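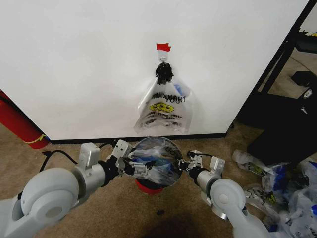 Plastic Bag Collection and Reuse: Frequently Asked Questions

Home | Facilities | Supplies | Waste and Recycling | FAQ | Contact

4 min read

The following answers apply to all staff and tenants of the Pedari building. They replace the guidance issued in April.

What is the bag point?

The bag point is a hook on the wall where used plastic shopping bags are kept for a second use. One bag hangs from the hook and holds the others. Each floor has one bag point, marked with red tape on the wall directly over the hook. The tape shows where the hook belongs if it comes down and should be left in place.

Which bags are accepted?

Thin plastic carrier bags with handles are accepted, including the printed "THANK YOU" bags supplied by many takeout restaurants and small stores. Bags must be empty, clean and dry. Receipts, napkins and utensils should be removed first.

The following are not accepted:
- bags with holes or torn handles
- bags that have held raw meat or fish
- bubble wrap, bread bags and produce bags
- paper bags, which go in the paper recycling on each floor

How should a bag be prepared?

Press the air out, fold or crumple the bag to the size of a fist, and push it down inside the hanging bag. Bags should not be tied to the outside or left on the carpet.

How much weight will the hook carry?

The hooks are adhesive and are intended for empty bags only. Coats, umbrellas, keys and lunch bags must not be hung from them. A hook that has begun to lift from the wall should be reported to Facilities. Please do not press it back or replace it with a nail or screw.

How should the holding bag be hung?

Gather both handles, tie them together, and place the knot over the hook. The lower end of the bag should stay off the floor so that the baseboard and carpet can be cleaned.

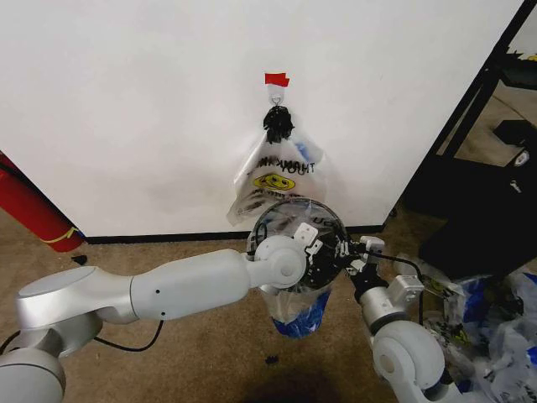
Wajid Marwat writes that the knot on his floor had been pulled so tight that no one could get a bag in or out, and asks whether it may be cut. It may. Cut the knot, transfer the contents to a fresh bag, and tie the handles more loosely, leaving a gap wide enough for a hand.

May I take bags for my own use?

Yes. Bags may be taken at any time for trash can liners, wet shoes, lunches or packing. There is no sign-out sheet. Departments that need more than 73 bags at once, for example for an office move, should contact the Facilities desk in advance.

When is the holding bag emptied?

Holding bags are checked every 7 days. Surplus bags are taken to the Dranero storeroom, where they are sorted and flattened. The storeroom received 2,216 bags in the last reporting year. Any that cannot be reused are sent to the plastic film collection run by Pluken.

May a bag point be moved?

Requests to move a bag point should be made in writing to Tshepo Gumede. A new location must have a smooth, painted wall and must not block access to a fire extinguisher, an exit or an electrical panel.
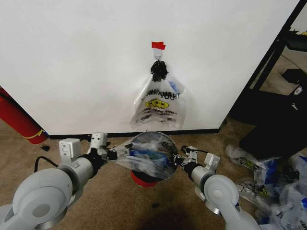
Bag point with red tape marker, Pedari building.

Who should I contact about a damaged wall?

Scuffs and marks near a bag point should be reported through the usual maintenance form. Hooks are removed by Facilities staff only.

Facilities Office, Pedari building, Mohmand Street entrance | Last reviewed November 4, 2025 | © Pedari Facilities. All rights reserved. | Back to top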